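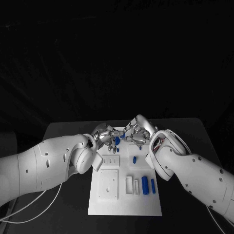

The board was specified at 790 by 400 millimeters, and Angeliki Koutsoukos had rejected the first one for bowing along its length. The second came from Sarantis in a flat crate with felt at the corners. It was white and rectangular, and it lay flat on the dark gray table in front of the black curtain, as the procedure required. She put a steel rule across the diagonal and looked for light under it. She found none and wrote "accepted" in the log.

The procedure was a Bultau document, revised in August. Section 2 covered the table. Section 3 covered the curtain, which was to hang free of the wall and absorb stray light. Creases were permitted if soft. Section 4 covered the board and ran longer than the other two together. Section 5 had been withdrawn, and the page where it used to be said so.

Her father had laid tables for a living, at the hotel in Sasemholm, and had kept a procedure of his own in a school notebook. Cloth first, hem parallel to the edge. Then ninety minutes for the cloth to settle, a figure she had never been able to verify. He had left her the notebook and a wooden square, and she used the square.

At 4:15 on Wednesday the Prunance office called to ask whether the board could be turned through 90 degrees. She said it could, and that the acceptance would then be void. The man on the line asked how long a new one took. She told him the form had 299 fields, of which most repeated. He said to leave it.

She checked the near edge against the table again before going home. The gap at the left corner matched the gap at the right within the tolerance of the square. She wiped the surface once, corner to corner, and stood with the cloth in her hand. In the notebook, after the entry for the cloth, her father had written: wait, then look from the door.

She went to the door and looked. Then she came back and moved the board one millimeter to the left — the log has no field for this — and switched off the lamps.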